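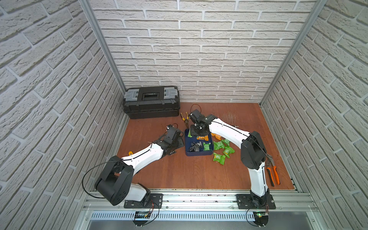 I have been reading the small print on lifetime warranties again, which my wife says is a bad sign.

It started with a ratchet. Zimetti sold it to me 11 years ago with "GUARANTEED FOR LIFE" stamped on the packaging, and in June it began slipping under load. I still had the receipt. I wrote to them, attached a scan, and got a polite reply saying the warranty covers "the expected service life of the product line." The product line was dropped a while back. So the lifetime in question was the catalog's, and the catalog is dead.

They did offer me a coupon. It was for 22 percent off a newer ratchet, also guaranteed for life.

I know how this sounds. It's one ratchet. But I went through the drawer where I keep manuals and pulled every warranty card that had the word "lifetime" on it. One wanted the original packaging. Another was void if the tool had been used "professionally or repeatedly," and I would like to meet the person who buys a socket set to use it once. Two of them asked me to pay shipping both ways, and on a cheap tool the postage eats up anything you'd get back.
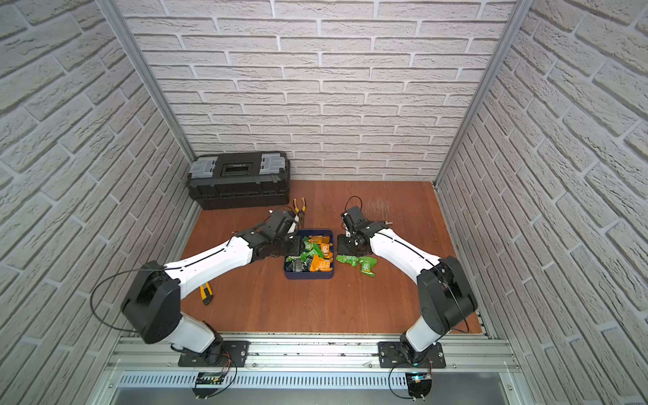

So is a lifetime warranty worth paying extra for?

Only if a store near you will swap the tool over the counter. If you have to mail it in and wait for an inspection, I'd price the warranty at zero and compare the tools as tools.

Alasdair Urquhart, who ran the hardware store in Grudport when I was a kid, had no printed policy that I ever saw. You brought the thing in, he turned it over a few times, and he either gave you another one or told you that you'd been using it as a hammer. The sign over his door said 1908 and I always had my doubts about that too, but the returns desk worked.

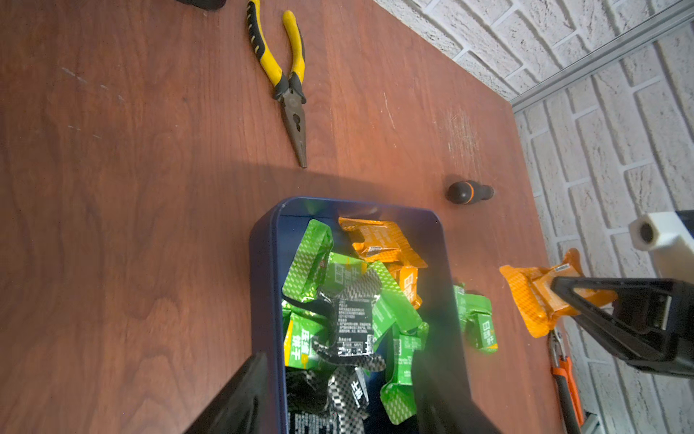
*Needle-nose pliers with yellow and black handles.*

I've written back to Zimetti asking for the date the product line was dropped, and whether anyone who bought one was told. That was eight days ago - no answer yet. I've also asked for the full warranty text as it stood when I bought the ratchet, since the version on their site has clearly been edited. The coupon runs out at the end of the month and I'm not using it.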